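Stilora Bamboo Tile Cooling Mat
Sold by Gutlow Home, Nerkambridge

Anyone who has tried to sleep through a sticky night in September on an ordinary cotton sheet will know why we stock these. The Stilora is a bed mat made of small bamboo tiles, strung together in straight rows, that you lay on top of your usual sheet and mattress. It has no filling, no gel and nothing to plug in. Bamboo stays pleasant against the skin when the room doesn't, and the little gaps between the tiles let some air move underneath you (you notice it most behind the knees and across the shoulders, where a sheet tends to stick).

We first brought in a handful to see how they would do, and they were gone before we had even put up a proper sign! Now it's a regular line, and we keep all three sizes in the shop.

What it's like to lie on

Firmer than you expect on the first night, and then you stop thinking about it. The tiles are small enough that the mat bends with you when you turn over. If you like a soft bed, put the mat over a mattress pad and you'll still get most of the coolness. Kartini Raju on our shop floor sleeps on hers with nothing but a fitted sheet underneath, and her advice is to give it 2 nights before you decide.

The tile edges are rounded and sanded. Run your hand over the sample by the register before you buy, in both directions, because people vary a lot in what they find comfortable. Light pajamas are fine. Long hair is happier tied up or on a pillow, as a stray strand can find its way into a seam now and then.

It's handy in the daytime too

I didn't expect this part, but I've come to love having a flat, firm surface on top of the bed. Folding laundry on a soft comforter is a wrestling match, and on the mat things stay where you put them. It's especially good for knitwear. You can spread a sweater out full width, smooth the hem straight with your palms, bring the sleeves in and fold it up without the whole thing sinking in the middle. 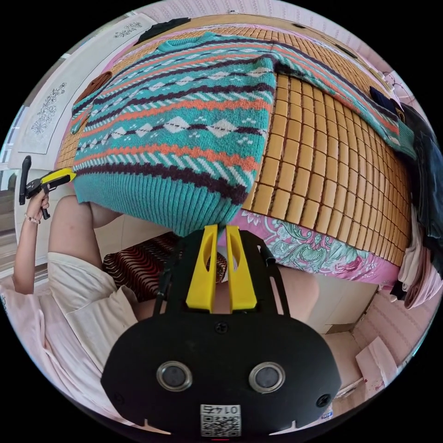
One caution on that front: very loose or chunky knits can snag if you drag them, so lift them off when you're done. And please don't dry wet woolens on it. The mat will put up with a damp cloth, but it doesn't like moisture sitting on it for hours, and dark dyes can leave a mark on natural bamboo that won't come out.

Sizes

Single: 36 x 77 inches
Double: 54 x 77 inches
Queen: 60 x 77 inches

All three are the same length, so the only thing to measure is the width of your mattress. If you fall between sizes, take the narrower one. A mat that sticks out past the mattress will bend down at the side, and sitting on that bent part every morning is hard on the cords. A sheet hanging down past the edge of the mat is no trouble at all, so there's no need to change how you make the bed.

Looking after it

Wipe with a damp, well wrung-out cloth, going along the rows. Mild dish soap is fine for spills.
Let it dry flat in a shady room with a window open.
No washing machine, no dryer, no bleach.
For winter, wipe it, dry it fully, roll it with the smooth side out and stand it in a closet. Don't fold it flat.

New mats have a light grassy smell that fades with airing. Small differences in shade from tile to tile are normal, and the color gets a bit deeper with use, which I think looks lovely.

Repairs and spare tiles

Every mat comes with a little packet holding spare tiles and a length of cord. Replacing a tile takes a few minutes once you've got the knack. Sumeya Ejigu does repairs at our workbench in the mornings and will happily show you how the knots go, or do it for you while you wait if it's only a tile or two. Bring the mat rolled up, with a bit of tape on the spot that needs fixing. She can also restring a side edge, but leave it with us overnight for that.

Ordering

The product code is 101 for the single, 101D for the double and 101Q for the queen. We deliver within Nerkambridge in our own van, and everything else goes out by parcel in a long box. If you want a queen mat and live up a narrow staircase, don't worry, it rolls up slim.

Matching bamboo pillow covers come from Ó Ceallaigh and are listed on their own page. They use a slightly smaller tile, so the rows won't line up exactly with the mat, but the tan is a very good match.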